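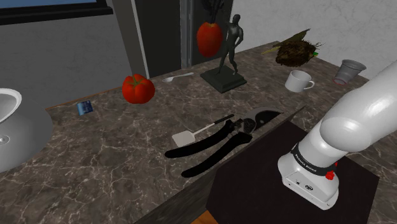
Slide 1. Simulated counter with shears, spatula and tomato.

Good morning. I will compare two grippers, Bata and Lebrun, on the same arm model. We made 200 trials in the Preltura simulator – the controller was always Isach. Please look first at the thin handles, they are the difficult part. 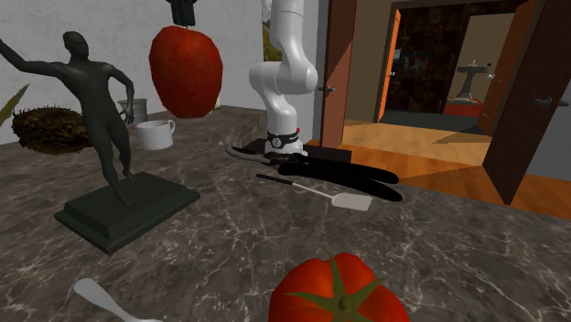

Did we change the controller between grippers?
We kept the same settings for both, and only the finger width was different.

Next slide: the 3 kinds of failed grasp.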